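How Gears Turn a Corner
Clellora Museum of Industry, Learning Pages for Young Readers

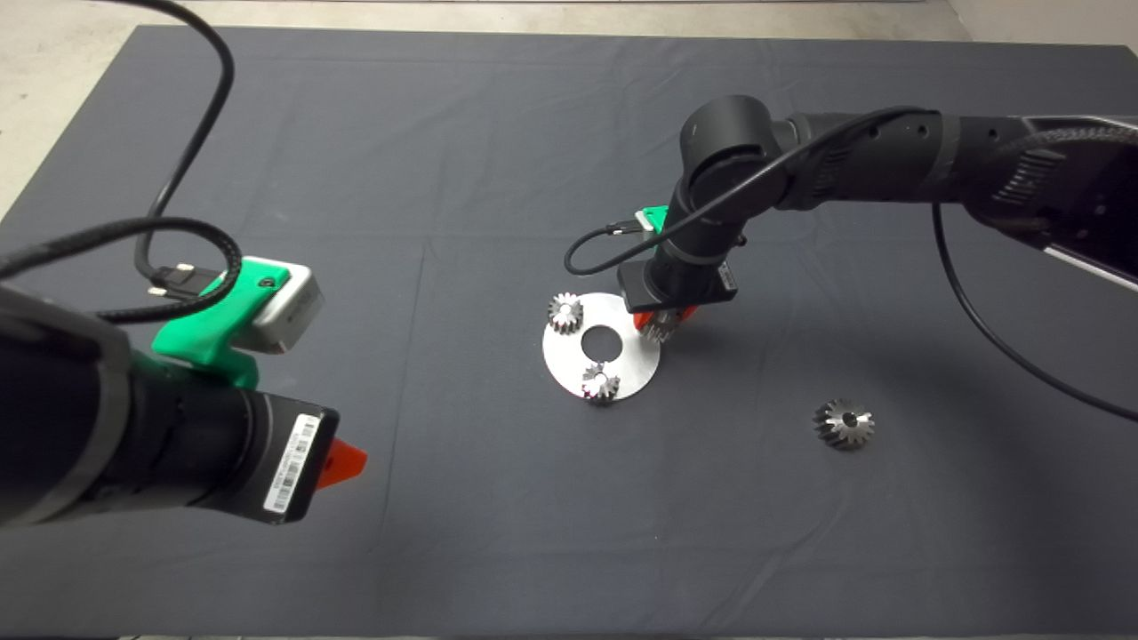

A small silver bevel gear, held just above the edge of a metal disc.

A gear is a wheel with teeth. When the teeth of one gear fit between the teeth of another, the two gears are said to mesh. If the first gear turns, its teeth push against the teeth of the second gear, and the second gear has to turn as well.

People have used gears for more than 1,000 years. Early ones in mills were often made of wood. Many gears today are made of steel, brass or plastic. They can be small enough to fit inside a wristwatch or taller than a grown person.

What is a bevel gear?

The most common kind of gear is called a spur gear. It is flat, like a thick coin, and its teeth stick straight out around the rim. Two spur gears sit side by side, and the rods they are fixed to point the same way. A rod that carries a gear is called a shaft.

Sometimes a machine needs to send its turning in a new direction. The motor may lie on its side while the part it drives has to stand upright. Two ordinary spur gears cannot do this job well. Bevel gears can.

The word "bevel" means a sloping edge. A bevel gear is shaped like a cone with its point sliced off, and its teeth run along the sloping side. When two bevel gears meet, their slopes rest against each other. One shaft can point across and the other can point up, with the turning passing around the corner between them. The corner is usually a square one, like the corner of a page, but bevel gears can be made for wider or narrower corners too.

Where are they found?

Look closely at a hand drill, the kind with a crank on the side. The crank turns a large wheel with teeth. That wheel drives a small bevel gear at the top of the drill, and the small gear spins the bit. Some kitchen egg beaters work in the same way. In many cars and trucks, bevel gears carry the turning from a long shaft under the floor out to the wheels on either side.

Windmills used bevel gears as well. The sails turned a shaft near the top of the mill. Gears passed that turning to a tall upright shaft, and the upright shaft carried it down to the millstones that ground the grain.

Fast gears and slow gears

Gears do more than change direction. They can also change speed.

Suppose a large gear has 62 teeth and a small gear has 31. Each time the large gear goes around once, all 62 of its teeth pass the place where the gears meet. The small gear must let the same number of teeth go by, and to do that it has to go around 2 times. The small gear turns twice as fast as the large one.

There is a price for this extra speed. The small gear turns with less force. If the small gear drives the large one instead, the large gear turns slowly but with more force. Engineers choose the sizes of their gears with great care for this reason. When two gears work together, the smaller one is called the pinion.

Which way will it turn?

Two gears that mesh on side-by-side shafts turn in opposite directions. If the first goes clockwise, the second goes counterclockwise. Add a third gear to the end of the row and it will turn the same way as the first.

How gears are looked after

The teeth of a gear must be clean. A grain of sand between two gears can scratch the metal, and a chipped tooth may cause the whole machine to shake or stop. In most machines the gears are coated with oil or grease, which helps the teeth slide past each other and slows down wear.

Small metal parts roll easily and are hard to find on a floor. Workers who take machines apart often cover the table with a cloth or a soft mat. The cloth protects the parts from scratches and helps keep them from rolling away. Each part is set down in order, so that it can be put back in its proper place.

The museum cares for 251 gears and gear parts, the greater number of them from local mills and workshops. Ok-hee Ryu, Keeper of Machines, asks that visitors touch only the gears on the Lakska Bench, where there is a hand crank for each pair. Fingers, sleeves and long hair must be kept away from the teeth while the gears are moving.

Try it at home

You will need two round jar lids, one bigger than the other, a strip of corrugated cardboard, glue, and an adult to help make the holes.

Peel the paper from one side of the cardboard so that the ridges show. Glue a strip around the rim of each lid with the ridges facing out. When the glue is dry, ask the adult to make a hole in the middle of each lid and pin both lids to a thick board so that the ridges meet. Turn the larger lid slowly. Watch the direction of the smaller lid, and see which of them goes around first.

Words to know

Bevel: a sloping edge or surface.
Mesh: to fit together, tooth between tooth.
Pinion: the smaller of two gears that work together.
Shaft: a rod that turns and carries a gear or wheel.

Text by Sun-ja Seok, Learning Department. The Lakska Bench is open to school groups on Wednesday mornings.

Related pages
What Is a Lever?
Pulleys and Ropes
Inside the Trallavow Mill
Why Machines Need Oil
Screws, Nuts and Bolts
Planning a School Visit in June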